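4. Why People Choose Surfaces That Stain

4.1 The puzzle

Any account of kitchen spending has to deal at some point with marble. It etches when a lemon is set down on it, it keeps a memory of red wine, and it costs more than several materials that do neither. Buyers know this. Of the 303 households in our sample, 288 were told about staining before they signed anything, most often by a salesperson who then went on to sell them the marble. The standard model of a buyer weighing cost against service would have them walk across the showroom to the quartz. They did not walk across the showroom.

Earlier work by the second author (Ticona) treated this as a failure of information, and recommended better leaflets. We have since read the leaflets. They are excellent. One of them, handed out by the Plindden showroom, devotes a full panel to vinegar, and the households who remembered that panel best were among those most pleased with what they had bought.

4.2 What owners say

Interviews were held in the home, usually in the kitchen, and usually leaning on the object under study. We asked owners to tell us about the surface in whatever order they liked. Nearly all began with its veins. Owners gave them names, compared them to rivers and to a relative's handwriting, and in one case traced a vein for us with a butter knife while explaining that knives should never touch it.

Damage came up later and was told as family history. A ring near the sink was "the July party." A dull patch was "when my brother cooked." Valderrama has argued that such marks work as a kind of household diary, and we find this persuasive up to a point. The point is resale. Owners who planned to move within two years spoke of the same marks in the language of insurance claims, and two of them asked us to keep our voices down while the agent was in the next room.

We also recorded what we call coaster behavior. This was the hardest thing to code. Some owners kept coasters in plain view and did not use them. Others used them only for guests, who had been handed one before they had been handed a drink. Briem, who coded most of the interviews and owns a laminate counter, proposed a category called "ceremonial coaster." The other authors resisted it for a month and then gave in, as it fit more cases than any of ours.

4.3 Veins and the sense of the real

A second strand of the study asked whether the pattern alone could carry the appeal. If what people like is the look of the veining, then a printed or rendered surface ought to do nearly as well, and would have the further merit of ignoring lemons. We showed respondents samples of quarried stone, a printed slab sold under the name Galeck, and a set of rendered tabletops on a screen. They rated each for beauty first and for trust second.

On beauty the three were hard to tell apart. On trust they were not. Respondents looking at a render they had just called lovely would go on to ask where it was quarried, and on hearing that it was not quarried anywhere would revise their opinion of its color. Figure 6 gives an idea of the kind of veining involved. Several people preferred fine, branching lines of this sort to the broad bands favored by the printed slab, which one respondent compared to bacon.
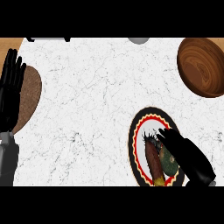 Figure 6. Rendered white marble tabletop with fine gray and black veining, a robot hand over the left side.

The obvious reading is that people are snobs about rock. We would put it more kindly. Stone has been somewhere, and its owners seem to enjoy having it in the house for the same reason they enjoy a guest who has traveled, even one who marks easily and needs sealing twice a year. A printed slab has been to a factory, as have most of us.

4.4 Limits

Our households had all bought marble already, and people rarely tell a stranger with a clipboard that their counter was a mistake. Those who regret the purchase may also be slower to answer letters. Louro is now following a small group of buyers who chose marble and changed their minds before delivery — a group that proved easier to find than expected, as the Altov warehouse keeps their slabs in a row by the door. His results are reported separately. The coding sheet, including the coaster categories, is given in the appendix.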